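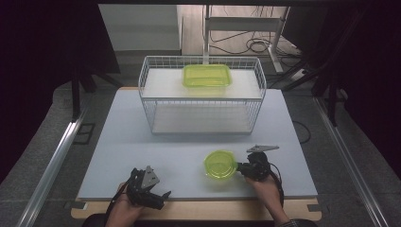 One reader of last year's handout wrote in the margin that the word "camp" was doing too much work in it, and that a site with a fence, a register and a daily food line should not share a name with a row of tents under an overpass. The objection is accepted, and the notes for this unit have been revised to reflect it.

Unit 4: Reception, Registration and Informal Settlement

Required before class: the Geerts reader, chapters 3 and 5; the Vatel case file (all annexes).

4.1 Terms

A reception center is opened by a public authority, has a stated capacity and keeps a list of residents. A transit site is intended for short stays, although many remain open for years. An informal settlement has no operator at the outset. Aid groups may arrive later, and the authorities may come to tolerate the site without ever recognizing it. Students should use these three terms in written work and keep "camp" for quotations.

An asylum seeker has made a claim that has not yet been decided. A refugee meets the legal definition, whether or not a state has said so – recognition declares the status and does not create it. "Migrant" has no fixed meaning in international law and should be defined by the writer on first use.

4.2 The Tosis site

The Tosis reception center was planned for 300 residents in a former barracks. By October of its first year it held 1000, most of them housed in tents on the parade ground. Registration was carried out by 68 staff on temporary contracts, few of whom had worked in asylum procedures before.

Two points deserve attention. First, the delay at Tosis arose before the asylum interview, at the stage where a person's intention to claim is recorded. Until that record exists, an applicant may have difficulty proving a right to remain. Second, the municipality and the ministry disagreed over who was responsible for water and waste outside the fence, where 100 people were sleeping by the end of the month. Annex B of the case file gives both positions in full.

4.3 Closure and dispersal

The Trollato settlement was cleared in a single morning, starting at 6 a.m. Residents were offered transport to centers in other regions. Those who declined were told to leave the area. Compare the notice posted at the site with the version filed in court, and note which languages each was issued in.

Questions of law to prepare: the notice period, access to legal advice during the operation, and the treatment of unaccompanied minors whose age was in dispute.

4.4 Written assignment

Choose either Tosis or Trollato and set out the duties owed by the local authority at one stage only. Cite annexes by letter and paragraph. Papers are submitted through the department office before 5 p.m. on the due date shown in the course schedule. Late papers require a signed extension form.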